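How to Keep a Superstition Log (and find out if your lucky thing does anything)

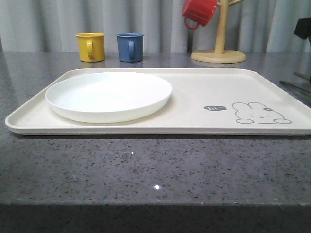 White plate on the cream tray, gray countertop.

Quick version first. Pick one belief. Write down the prediction before the event. Write down what happened after. Do it enough times. Count. Most people skip step two and then the whole log is useless.

Longer version.

What you need

A notebook or a spreadsheet. I use Comik, the free notes app, but paper is fine. A coin. A month or two of patience.

Step 1. Pick ONE belief

Not "I'm psychic." Too big. Something small that you'd bet lunch on. Mine was: if I tap the door frame on the way out, I catch the 7:40 bus without waiting. Other ones that work well:

Wearing a certain pair of socks for a game
Saying out loud that something is going well, then it goes bad
Thinking of a person and they text you
Knocking on wood

Write it as one sentence. If you can't get it into one sentence, pick a different one.

Step 2. Decide what counts as a hit

Before you start. This is the big one. For the bus I said a hit is the bus arriving within 5 minutes of me getting to the stop. Six minutes, miss. No "well it was raining so that one kind of counts." You will want to do that. Everybody does.

For the texting one, set a window. Same day, before midnight. Otherwise a text next week turns into proof.

Step 3. Flip the coin

Heads, do the ritual. Tails, don't. Every time. If you choose for yourself you'll tap on the good mornings and skip on the ones where your already running late, and then you're measuring lateness.

If skipping makes you really anxious, stop and read the note at the bottom.

Step 4. Log it right away

Four columns: date, ritual yes/no, hit or miss, anything odd. Fill in the second column before the event and the third one after. Don't save it up for the evening. I tried that the first week and caught myself guessing.

Log the boring ones. A log with only the spooky days in it is a scrapbook.

Step 5. Keep going to a fixed number

Pick the number at the start, 50 at the very least. I planned on 121 mornings and ended up with 116 usable ones, lost the rest to a bus strike and a dead phone. Don't stop early on a hot streak. Streaks happen with plain coins too, flip one for a while and watch.

Step 6. Compare

Two piles, ritual and no ritual. Hits divided by total for each one. If they come out close, the ritual probably isn't moving anything. If they're far apart, run the whole thing again before you tell anyone. Small gaps show up by luck all the time.

Mine came out nearly the same. I still tap the door frame. It feels nice and costs nothing.

Common mistakes

Changing the rule halfway. Start over if you do.
Testing two beliefs in one log. You won't be able to untangle it later.
Letting a friend who knows the coin result decide if it was a hit. Have them judge it blind if you can.
Counting only the misses becuase you want to be the tough skeptic. Same error, other direction.

Note on anxiety

A habit you can skip with a shrug is fine to play with. If skipping it ruins your day, or it takes up more and more of your time, leave the coin alone and talk to a doctor or therapist.

Next page: testing horoscopes with the names taken off.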